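Washer-dryer combo: what it does well after a few months

8 Mar 2022
By the Haslam home desk

We put in a front-loading washer-dryer combo in August, bought through Belgate, to replace a separate washer and dryer that took up most of a wall. It has run nearly every day since then for a household of four.

The finish is a dark gray metallic one with a slightly bronze look. It hides dust better than our old white machine did, but fingerprints show on the wide top panel and need a damp cloth. The door is big and round with a heavy chrome ring. Bath towels and a queen comforter cover go in without a fight. The glass is tinted dark, so it is hard to see a stray sock at the back of the drum. Run a hand around the inside before you close up.

Washing is good. Grass stains and cooking oil came out on a normal warm cycle with ordinary Trenier detergent. The spin is steady as long as the floor is level. Ours was not, and the machine walked a little until we adjusted the feet.

Drying is slower. A full wash load is too much for it, and shirts come out creased and damp at the seams. Take half out and the rest dries evenly. A half load of cotton, wash and dry together, takes about 4 hours. We start one before bed and unload in the morning.

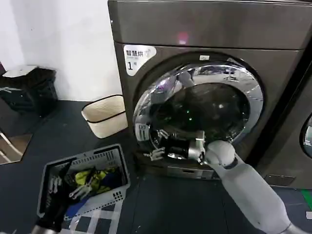
Can you add clothes once a cycle has started?
Only in the first 8 minutes. After that the door stays locked until the water drains, and pausing the cycle does not change it.

Noise is acceptable with the laundry room door closed. The final spin can be heard in the next room but not upstairs. Lint is the bigger chore. Some of it sticks to the rubber door seal, and we wipe that down every few loads.

We also looked at a Clellenari model that cost 96 dollars less. It had a smaller door opening, and we wash a lot of bedding, so we passed on it.

Buy this one if you have room for a single machine and can live with small dry loads. If you dry full baskets back to back, keep two separate machines. Delivery and hookup added 100 dollars to the price, and the old pair was hauled away at no charge.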